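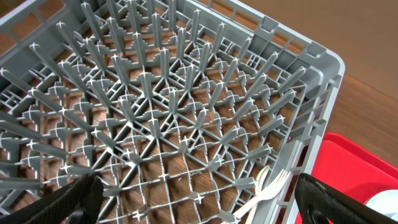

Mussel seed keeps dropping off the ropes - what am I doing wrong?

Kenna Lindsay
Posted in Small Growers, Larkville

First year on a small lease just outside Larkville, 18 lines in the water. Bought the seed through Naqvi, socked it the same afternoon, everything looked good. Went out in January and the top metre of most lines was bare. Bottoms are fine, quite heavy even. Lost more than 500 dollars of seed by my guess. No ducks that I've seen. Is it the socking, the stocking density or just the site? Water's fairly sheltered but we get a bit of chop from the ferry. Any help appreciated, would like to re-sock before the weather turns.

Cusel

Top metre bare and bottoms heavy sounds like slippage or chop. Few things to check.

Density first. New growers nearly always overstuff the sock. Seed fights for room, can't get its threads onto the rope, then the whole lot slides down in a clump. Cut back by 30 percent on a couple of lines and compare.

Second, how long was it out of the water? Same afternoon is fine if it was kept cool and damp. Sitting on a warm deck for hours, not so good, it'll be slow to attatch.

Third, float setup. If your headline is right at the surface every ferry wake gives it a jerk. Sink it a couple of metres, add weight at the bottom of each dropper. Made a big difference on ours.

Also don't rule out ducks. They come at first light and they're gone by the time you've got the boat started. Look for clean bare patches with broken threads left behind. If it's sliding you'll see a bulge lower down instead.

Wouldn't re-sock all of it yet. Do a few, wait a month.

Alotstead

had the same thing. was ducks. 50 of them every morning, neighbour told me

Kenna Lindsay

Thanks both. Pulled two lines this morning and there is definately a bulge about halfway down, so slippage I think. Will sink the headline and go lighter on the seed. Going out at 6 am to check for ducks anyway.

Cusel

Good plan. Check the knots at the top of the socks too while your there.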